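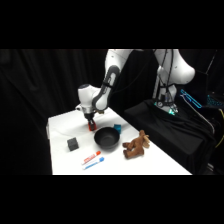 A white tabletop with a black curtain behind it.

Give Me a Plain White Table

I will happily talk your ear off about plain white tables, and I have cornered people at parties to do it. My desk for most of my working life was a dark, glossy thing with carved legs, inherited and much admired, and I lost everything on it. Pencils, a black phone, the dark end of a charging cord – all gone the second I put them down!

Then a friend in Moffat was clearing out her sewing room and let me have her old cutting table for 10 dollars. It is white, flat and completely boring to look at. I love it. Crumbs show up, so I wipe them. A dropped screw shows up, so it goes back in the jar. In the morning the light from the window bounces off the top and I can leave the lamp off until nearly 4 p.m., even in November.

People tell me a white surface feels like a dentist's office, and I do see it. A whole white room would wear me out too. But one pale surface in a room full of color is a different thing, like the margin on a page. My walls are mustard and the rug is a mess of red and green, and the table sits in the middle of all that and lets me think.

The other complaint is stains. Yes, mine has a ring from a mug of beet soup (long story) and a blue line where I drew past the paper. Baking soda took care of most of it, and the rest I've gotten fond of.

What puzzles me is how hard it has become to buy one. The last furniture catalog I went through wanted 690 dollars for a desk with a fake barn-wood top, built-in speakers and 2 cup holders. Cup holders, on a desk! The plain one was on the very last page, for 200, and it came in walnut or charcoal.

So look in the places where people work with their hands. School sales are good, and so are print shops that are closing and anybody who used to sew. Bring a tape measure and a friend with a strong back, and check that the legs don't wobble before you hand over the money.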